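Misgate Shared Office – Workstation Safety Checklist, Window Side
Walked through by Liesl Gisler, 14 Aug 2023

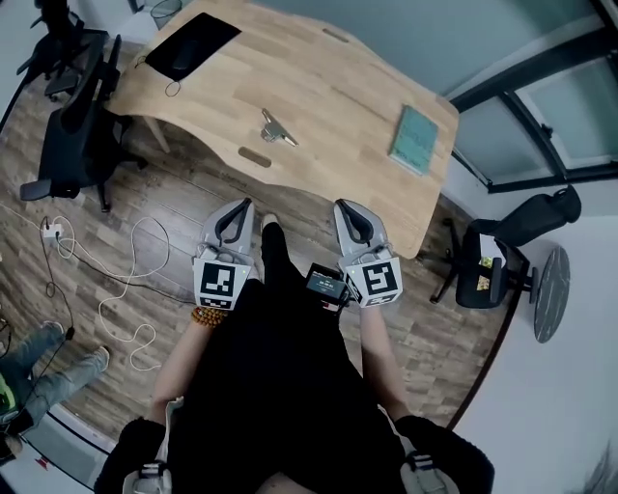
Curved desk by the window, with mouse pad, book and office chairs.

Desktop surface – OK. The wavy front edge is kind to the forearms and I ran my hand along the whole of it looking for rough spots. Nothing caught on my sleeve, which is more than I could say in April!

Cable slots – OK. Both oval openings have smooth rims. Please don't drop pens down them, however tempting it is (Remo, I am thinking of you and I say it fondly).

Mouse cable – NEEDS ATTENTION. It loops down from the pad onto the desktop, and it would be so easy to hook it with a cuff or a bracelet. A clip would sort it out, and Gion Schwaiger has a bag of them in drawer 8.

Small items – NEEDS ATTENTION. The little silver metal piece in the middle of the desk should live in the parts tray when it isn't wanted. I'm always glad to see a book about the place, and the teal-green one can stay, but do slide it well back from the edge when you finish for the day.

Chairs – OK with a comment. I sat in each of them, rolled back and forth and leaned a good deal harder than I normally would, and the casters and backrests all behaved. The chair on the window side has a printed packet on the seat – lovely bright colors, but seats are for sitting, so would the owner please find it a shelf?

Wastebasket – OK. The wire one beside the chair is fine where it is, so long as it doesn't creep out into the walkway, and I do find that baskets creep.

Walkway behind the chairs – OK. Measured 49 inches with the chairs pushed in.

Window blinds – NOT CHECKED. The cord was tied up high and I hadn't brought the step stool. Elfriede Riedl has kindly offered to look at it with me.

Follow-up: 2 items open, both small. Leopold Bühler to initial this sheet when the clip is on and the tray is back in use.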